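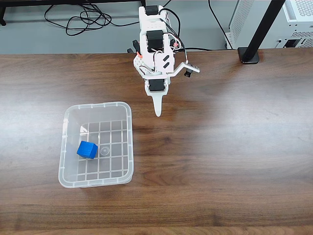
Step 3. Applying the oil

Wipe the tabletop with a dry cotton cloth and check that no sanding dust is left in the grain. Stir the oil – do not shake it – and pour a small amount into a shallow dish. Vukura hard oil is the one used in this guide; Lostel is thinner and needs an extra coat.

Work along the grain with a lint-free pad. Leave for 40 minutes, then buff off whatever has not soaked in. Oil left standing on the surface will turn sticky.

Step 4. Second coat

Leave overnight in a ventilated room. Rub down lightly with a fine abrasive pad, remove the dust and repeat step 3 with half the amount of oil. A 298 ml tin is enough for two coats on a small table.

Lay used cloths flat outdoors to dry before disposal. Bundled oily cloths can catch fire.

Illia Hnatiuk, Mar 31, 2024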